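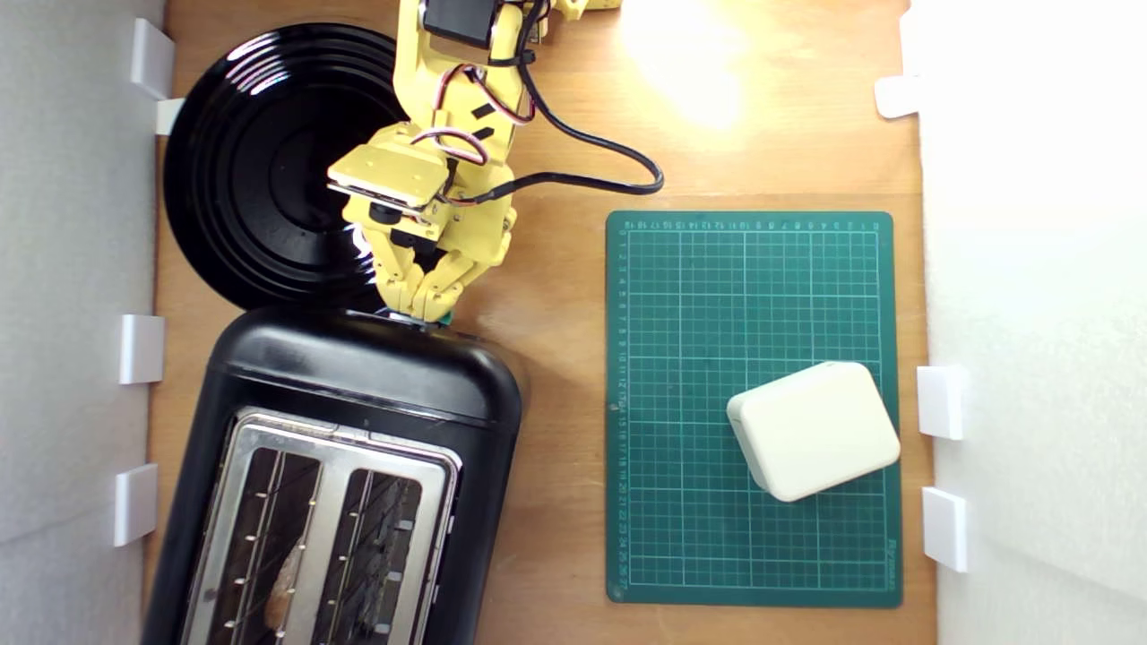 台所メモ トースターまわり編（ロボット見学のついでに覚えてきたこと）

2023年2月2日、クルルスカ（Clurska）の公開日に行ってきました。ヴェルトホルムの駅からバス、降りてから坂。遠い。目当ては台所しごとをやらせるロボットアームの実演で、パンとトースターの回。忘れないうちに書いておきます。急いで打ってるので誤字はご容赦を。

先に言うと、ロボットの仕組みの話はほとんどなし。そっちに詳しい人はほかにいくらでもいるので。私が持って帰ってきたのは、うちの台所でそのまま使える話ばかり。

■置き場所は「まわりから」決める
実演の担当はシャラダ・クルップさん。早口、でもよくわかる。最初に言われたのが、トースターを先に置いてから残りの物をどけるな、ということ。手の通り道を先に空けて、それからトースター。アームは黄色くて、上から下りてくるので、上に何かあるともうだめだそうです。
うちに帰って見たら、吊り戸棚の真下でした。はい。しかも棚の下にキッチンペーパーのホルダー。パンを焼くときに上をふさぐ物があるのは普通に危ないので、その日のうちに引っ越し。上の空き具合は取扱説明書に書いてあります。機種でちがうので自分ので確認を。

■皿は先に出す
焼けてから皿を探す。毎朝やってました。ロボットは「探す」のがいちばん苦手なんだとか。だから実演の台には皿が最初から出してある。黒くてつやつやの、輪っか模様の丸皿。トースターのすぐそば。
人間も同じでいいと思う。前の晩に皿を出して、ふきんを一枚かけておく。朝の自分は信用しない。

■敷物はすべらないものを
カッティングマットを台に敷いてるのを見て、なるほどと。方眼つきの緑のやつ、文具売り場にあるあれ。細かい物をいつも同じ位置に戻すのに、目盛りがちょうどいい。
台所なら、計量スプーンや調味料の小びんの定位置に。ただし熱には弱いので、トースターの下には敷かないこと。鍋敷きがわりもだめ。一枚そらせたことあり。ぬるま湯と中性洗剤で洗って、平らにして陰干し。立てかけて干すと曲がりくせがつきます。

■コードの話
アームの太い黒いケーブルが、台の上で大きく輪になってました。質問コーナーでジャガディーシュ・パイさんという方が「じゃまじゃないんですか」と聞いて、答えは「ぴんと張るほうが困る」。動く物のコードには遊びがいる。
ただこれはロボットの話で、トースターのコードは逆。余りは本体の底か裏の巻き取りへ。熱くなるところに触れさせない。束ねたまま使うのもだめ、発熱します。ビニタイでぎゅっと縛るのがいちばんよくない。とりあえあず、うちは壁ぎわにフックを一つつけました。

■パンの入れかた
ここが一番混んでた。整理券が147番まで出たそうで、待ち時間は70分。立ちっぱなし。足が痛い。 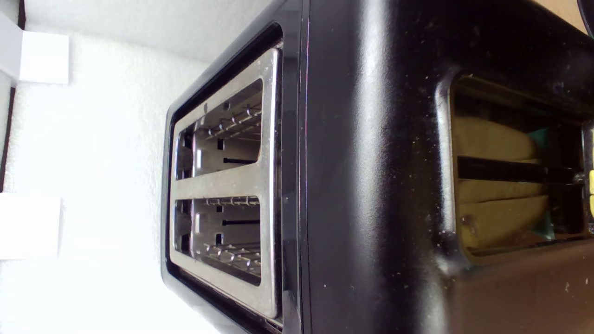

くずの掃除は、焼く前と後の2回に分けると楽です。焼く前は乾いたはけで外側だけ、焼いた後は完全に冷めてから受け皿。つやのある黒い本体はとにかく目立つ。実演のトースターも、横の黒い面に白っぽいほこりとパンくずがぽつぽつのっていて、なんだか安心しました。うちだけじゃない。ティッシュでこするとつやの面に細いきずが入るので、やわらかい布で、押さえるように。上の金属の板は指のあとが残りやすく、目にそって一方向にふく。丸くふくとかえってむらになります。

差し込み口の内側の細い針金、あれを曲げてしまうとパンがまっすぐ下りません。フォークで掻き出すのは絶対にやめる。プラグを抜いてあっても、やめる。引っかかったら、まずプラグを抜いて、冷めるのを待って、レバーを上げて、逆さにして軽くゆする。それでも出ないときは木の竹ばし（金属はだめ）でそっと。割れやすいパンは最初から少し厚めに切っておくのがいい。

■クルップさんに聞いた、つかみかたのこつ
ロボットにパンをつかませるとき、強いとつぶれるし弱いと落ちる。で、記録をとった試しが3,636回。気が遠くなる。
結論だけもらってきました。
・切りたてより、少し置いて表面が落ち着いたパンのほうがつかみやすい
・端をつままず、広い面をはさむ
・差し込み口に対してまっすぐ。ななめだと角が当たる
・入れる前に一拍止まる
最後のが効きます。急いでると、手が止まる前に放してしまって角がつぶれる。うちの子に「一拍」と言ったらすぐできました。私のほうがまだできてない。

■壁の留めぐ
台の左右に白い板が立ててあって、下を白いクリップで留めてある。見てすぐ、これ、ほしいと思った。油はねよけのパネルがいつも倒れるので。帰りに同じような形のを探したけど、ぴったりの物はなく、結局ブックエンドを裏から当てて代用中。今のところ倒れません。火のそばで使うなら、樹脂のクリップはやめて金属に。トースターのそばも同じ。

■持ち物（次に行く人へ）
・上着は脱ぎ着できるもの。中は暖房が強い
・飲み物は入口で預ける。台のそばには持ち込めません
・メモは紙。スマホは手がふさがる
・質問はひとり一つ。先に書いていくと早い
・売店なし。おなかがすいた状態でパンの実演を見るのはつらい

次の公開は8月だそうで、今度は洗いものの回とのこと。ふきんのたたみかたもやるらしい。アイシュワリヤ・アイヤーさんが担当。行けたらまた書きます。

追記：受け皿のくずは、そのまま流しに流さないこと。排水口の網で固まってにおいます。新聞紙に空けて、包んでごみ箱へ。受け皿を洗ったら、よく乾かしてから戻す。ぬれたまま差し込まないように、くれぐれもきおつけて。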